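Two Hundred Steps and a Free Pencil: Open Day at the Prescombe Waterworks

I went to the waterworks open day because my neighbor had a spare parking pass and I had run out of reasons to say no. Prescombe holds the thing once a year in June. The gates open at 9 a.m., and by quarter past there was a line back to the feed store, mostly families, plus a number of men my age who had come alone and were trying to look as if they had a nephew somewhere.

You get a wristband, a map, and a pencil. The pencil says SAVE WATER and was made, I noticed, in the color of something you would not want to find in your water.

The pump house

This is what most people come for, and fair enough. It's a tall brick building with arched windows and far more decoration than a pump needs. Inside are two beam engines, painted dark green, one of which still turns over on open days. It hasn't supplied anybody with a drink in decades. It goes up, it goes down, it hisses at children.

Our guide was Leonardo Donati, who worked at the plant for 30 years and has the voice for it. You could hear him over the engine without trouble, and he made no effort to stop talking when it was switched off. He told us the floor tiles came from Meltley and that the pattern has a mistake in it near the east door. The whole group then walked over to look at the mistake. I spent longer on that tile than I did on the engine, and I'd say the same of everybody else on the tour. It's been laid a quarter turn off. I found it very upsetting.

The filter beds

From the pump house you walk out along the filter beds, which look like a set of rectangular ponds belonging to a person with no imagination. Water goes in at the top, sinks through sand, and comes out at the bottom cleaner. That's really all of it. The sand does the work, along with a layer of slime on top of the sand that Donati referred to, with real affection, as "the skin."

Every so often the skin gets too thick and a bed has to be drained and scraped. They used to do this with shovels. One bed had been left dry so that we could see the bottom, and a small girl asked if anyone had ever fallen in. Donati said yes. She asked who. He said we should move along to the tower.

The tower

There are 200 steps. The map says so, a sign at the bottom says so, and a second sign halfway up says you have 100 left, in case you were hoping for a change of policy. They let people up in small groups and the wait was about 65 minutes, which I passed on a bench next to a man eating an entire rotisserie chicken out of a bag.

The view is good. You can see the reservoir, the Altton road, the back of the high school, and a surprising number of above-ground pools. On the way down my knees made a noise that caused the woman in front of me to turn around and ask if I was all right.

The tank at the top is empty and has been for years. I asked what it was for now and was told "cell phone reception."

Lunch

The food was in a tent by the settling tanks, a choice of location somebody ought to think over before next year. I had a pulled pork sandwich and a lemonade. The free water was very good and they were proud of it, with a row of jugs and a tasting card. You were supposed to compare tap water from Prescombe, Meltley and Altton, and write down which you liked best. I picked B. B was Altton. The young man collecting the cards took mine without a word and put it on a separate pile.

The exhibit hall

After lunch I went through the exhibit hall, a long, low building where they used to store pipe. It has tables and booths now, and you can get around it in half an hour if you don't stop to talk to the leak detection people. I stopped to talk to the leak detection people. They let me put on headphones and listen to a buried pipe, and I can report that a leak sounds like a radiator with a grudge. A firm called Awwad was handing out dye tablets to put in your toilet tank. If the color shows up in the bowl, you have a leak. (I tried one that night. I have a leak.)

There was a case of wooden pipe dug up from under Main Street, a wall of old meters, and a water bill from long ago for an amount I won't repeat, as it will only make you angry.
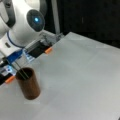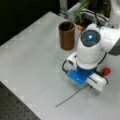 Arms with their little lights on.

Getting there, and whether you should

Parking is in the hayfield across from the main gate and costs nothing if you have a pass, five dollars if you don't. Come early and do the tower first, before the line builds up and before the pork. Wear shoes you don't care about - the path by the filter beds is gravel, and the gravel gets in. Restrooms are behind the pump house and, as you'd hope, the plumbing is excellent.

Dogs aren't allowed past the gate. Strollers are fine everywhere but the tower, although I did see one man carrying a folded one down the last few steps with the look of someone who hadn't read either sign.

The gift shop closes at 3 and sells tea towels, a book about the engines, and the same pencil, for a dollar.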